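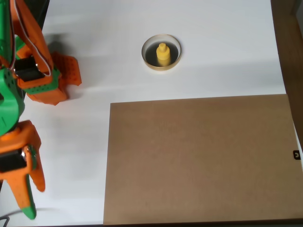 The orange and green arm at the Drumville open day, with the little yellow peg standing in its dish.

I had promised my sister I would write up the Drumville trip before I forgot all of it, and it has been long enough that I'm already fuzzy on which building was which, so bear with me. The open day is something the Hamann workshop puts on every spring, and I had driven past the sign for years without once turning in. This time I turned in! Parking was in the field behind the feed store and my shoes have still not recovered.

They had the whole ground floor open, with the big machines at the front (a cutter that threw a lot of light around and drew most of the kids) and the smaller projects in a hallway at the back, past the coffee. I went for the coffee, to be truthful, and then stayed in that hallway for the better part of the afternoon, because that was where Wolfram Hinrichs had his arm set up on a white table.

Now, I had pictured a robot arm as one of those enormous things from a car factory, and this was a tabletop affair, all bright orange plastic with green brackets full of holes, like something my brother and I would have fought over at age nine. The parts are 3D printed. Wolfram told me the printing took him 60 hours, not counting the pieces he had to throw out, and that he picked orange and green for no better reason than that those were the spools he had on the shelf. The black boxes at the joints are the servo motors. He let me hold a spare one and it was heavier than I expected, with a nice solid feel to it.

The job he had given it for the day was to pick up a yellow peg out of a small clear dish and set it down on a sheet of cardboard. That's all! I could do it half asleep. But I must have watched a dozen tries, and I found myself leaning in every time the jaw came near that dish, and so did the lady next to me, who had a stroller and kept saying "come on, come on" under her breath. A few times it knocked the peg over, and Wolfram would reach across and stand it up again without breaking off what he was saying. When it did make the drop on the cardboard we clapped, all four of us.

I asked what it cost and he said 300 dollars in parts, then thought it over and said maybe don't tell his wife that, so if you know her, you read nothing. He is calling it Drolora, after a boat his grandfather had. He'd like to have it sorting seed packets by July, and I said I would come back and see that.

I did get round to the front room in the end, and I bought a jar of honey from the table by the door, and a raffle ticket, number 635, which won nothing. The soup was lentil and it was good. If you go next year, wear boots, and go down the hallway past the coffee before you do anything else. I have the flyer on my fridge if anybody wants the phone number.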